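Tilora Home Help > Plumbing and Pipe > Projects with PVC

White PVC elbow keeps twisting on a tall upright, how do I get it square?

Posted by pitix2305

I'm putting together a simple stand out of white plastic pipe. Each upright is a long piece that goes into an elbow at the bottom, and a short piece comes out of the elbow sideways to make the foot. I have 6 of these to make. The first 2 came out crooked. The foot goes in fine, but when I push the upright down the whole elbow rolls and the pipe ends up leaning to one side. By the time I notice, it's jammed in so tight I can't get it back out without a fight.

I'm not gluing anything yet. I want to be able to take the stand apart in November and store it flat. Is there a trick to this, or do I need a clamp of some kind?

Working on a table with a sheet of black plastic over it, if that matters. The elbows are the plain push-in kind from Mavromatis, no threads.

Posted by Index Lane Workshop

The plastic sheet does matter. It's slippery and the fitting has nothing to bite on. Put a piece of rubber shelf liner or an old bath mat under the elbow and half of your problem goes away.

The other half is where you hold it. Most people hold the upright with both hands and lean on it. A tall pipe is a long lever, so a small push at the top turns into a big twist at the bottom. Hold the short side arm down low, right next to the elbow, and keep that hand still. Your other hand goes on the upright, low down too, and does the pushing.

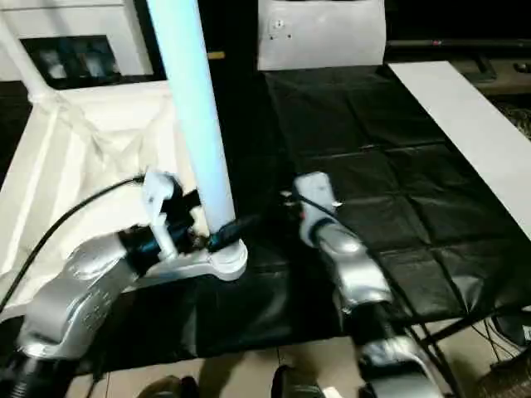 Push in short strokes with a quarter turn back and forth. Stop when the pipe is halfway into the socket and look at it from two sides. At that point you can still straighten it by hand. Once it's fully seated you are mostly stuck with what you have.

A few other things to check:

Are the pipe ends cut square? A crooked cut won't bottom out evenly and the upright can lean no matter how careful you are. Wrap a sheet of paper around the pipe, line up the edges and mark along it before you cut.

Did you clean off the burrs? A utility knife or a bit of sandpaper is fine.

Draw a pencil line across the pipe and the fitting when you get one right. After that you can take it apart and put it back the same way every time. I number mine as well – the sockets are never all the same.

For the ones that are already jammed, twist while you pull. Don't rock it side to side, you'll stretch the socket and it will be loose from then on.

Posted by tilora_member_5

just use a rubber mallet. works for me

Posted by Mavromatis Corner

I'd go easy with the mallet if you plan to take it apart later. I did that on a row cover frame and had to cut two of the joints off.

One thing to add to the long answer. If the stand is going to be tall, put the foot pieces together first, all of them, flat on the floor. Then add the uprights one at a time with the foot under your shoe. Much easier than doing it on a table, and you don't run out of ceiling. For joints that have to come apart every year, I drill a small hole through the fitting and pipe and put in one short screw. It stops the twisting for good, and you can leave the push fit a little loose.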